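Final Report: Breakfall Instruction for Adult Beginners in a Mixed Martial Arts School
Submitted 2025-10-06
Applied Movement Studies, Senior Project

1. Background

Breakfalls are taught in nearly every throwing art, and most schools introduce them in the first week. The order in which they are taught differs a great deal from one school to the next. Some begin with the back fall from a squat, others with the side fall from the floor, and a few start with the forward roll and treat the flat falls as a later subject. This project examined whether the order of instruction affects how soon adult beginners can fall safely from a standing position.

The study was carried out at the Galanis training hall, which offers judo, jujutsu and a general self-defense course under one roof. The hall accepts adult beginners throughout the year and was willing to divide its February intake into groups for the purposes of this report. Approval was granted by the department before any student was enrolled.

2. Participants and Groups

A total of 54 adults took part. All had signed the hall's standard waiver and a separate consent form for the project. None had previous training in a throwing art, although several had taken classes in boxing or karate. Participants were placed in 3 groups of equal size by drawing slips.

The first group followed the hall's existing order: back fall, side fall, forward roll. The second group began with the side fall. The third began with the forward roll, taken from a kneeling start. All groups used the same instructors, the same mats and the same warm-up, and each class ran for one hour. Falls from standing were not permitted until an instructor had signed the student's progress card.

3. Equipment and Record Keeping

Classes were held on Tratosau mats, laid over the hall's permanent floor. The seams were checked before each session and taped where a gap had opened. A thicker crash mat was available for students who asked for it, and its use was noted on the progress card.

Attendance and falls were logged in Zendix, a record-keeping program already in use at the hall's front desk. Over the full project 2313 practice falls were logged. Each entry gave the type of fall, the starting height and a score from the supervising instructor. The scoring sheet covered head position, arm contact, breathing and leg position. Head position was weighted most heavily, as a student who does not tuck the chin cannot be allowed to progress whatever the quality of the rest.

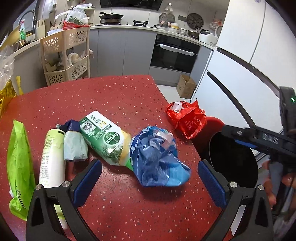
Of the logged entries, 377 were set aside before analysis. Most of these lacked a starting height. The remainder had been entered under the wrong type of fall, usually a side fall recorded as a back fall, and could not be corrected with confidence afterward. The problem was concentrated in the early sessions, before the project team prepared a short guide for the instructors.

4. Findings

The group that began with the side fall was the first in which every student received a signed card. Instructors reported that these students already struck the mat with the whole forearm when they moved on to the back fall, and that little correction of the arms was needed. Chin position, however, was weaker in this group during the opening sessions and had to be addressed separately.

The group following the existing order progressed steadily and had the most consistent scores for head position. The group that began with the forward roll showed the widest spread. Students who were comfortable with the roll advanced quickly, while others remained at the kneeling stage for several classes and asked for the crash mat more often.

No injury requiring medical attention was recorded in any group. Minor complaints, chiefly sore necks and bruised elbows, were noted on the cards but were too few to compare.

5. Limitations

The instructors knew which group they were teaching and also assigned the scores. A second scorer working from video would have been preferable. The team had planned to use Skunix, a video review tool, for this purpose, but the hall's lighting in the evening made arm contact difficult to judge and the plan was dropped.

The project did not follow students beyond the first course. It is therefore not known whether the differences persist once partner throws begin — a question of more practical interest to the hall than the one studied here.

6. Recommendations

The hall may wish to teach the side fall first in its adult classes, provided that chin position is drilled on its own from the opening session. The forward roll should be held back for students who are uneasy about going over the shoulder. Instructors should enter the starting height at the time of each fall and should not complete the log after class.

Copies of the scoring sheet and the blank progress card are attached as Appendix A and Appendix B.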